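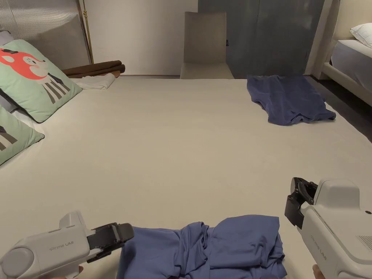
**Why does the Vodden buzz on the low notes when the band plays loud?**
The ground on the input jack had worked loose, so every time the cabinet shook, the connection rattled along with it.

Mar 15, 2025

That was the short version for Chak-lun, who asked me twice while I had a mouthful of solder fumes and couldn't give him a decent reply. The long version took most of the afternoon, and I'm writing it all down so we don't go hunting for the same thing again before the Irkgate show!

I started with the speaker, naturally, and pulled the back panel (those screws are still miserable, somebody please find me longer ones). Cone fine, surround fine, no rub when I pushed on it gently. Then I swapped in the tubes from the Sterine and got the same ugly buzz on the low E, which cleared the tubes but cost me a good while waiting for everything to cool down.

Chak-lun played the opening riff of "Yen" over and over for me, bless him, and by the third time through I could hear that the buzz came and went when he leaned on the cable. Out came the jack. The nut was only finger tight and the ground lug had a dull gray joint that moved when I touched it with a pick. I cleaned it up, resoldered it, put a star washer behind the nut and snugged it down. Quiet as you like now - we ran it at practice volume for the whole set and then a bit louder for fun.

Readings while I had it open, for whoever wants them: plate voltage on the first power tube 426, screens a touch lower, and 277 on the preamp node. The cathode resistor is marked 470 and measured 469, so I left it well alone.

Still to do: the reverb pan hums when it sits close to the transformer, and I'd like to try turning it around. Chia-jung Yu thinks the pan got put in backward when we did the big cleanup in December, and she may well be right, she usually is about that amp. She's also bringing the other cable so we can rule it out properly. Please don't lend out the good pick-up tester until I've done the bass - it's in the top drawer with the fuses.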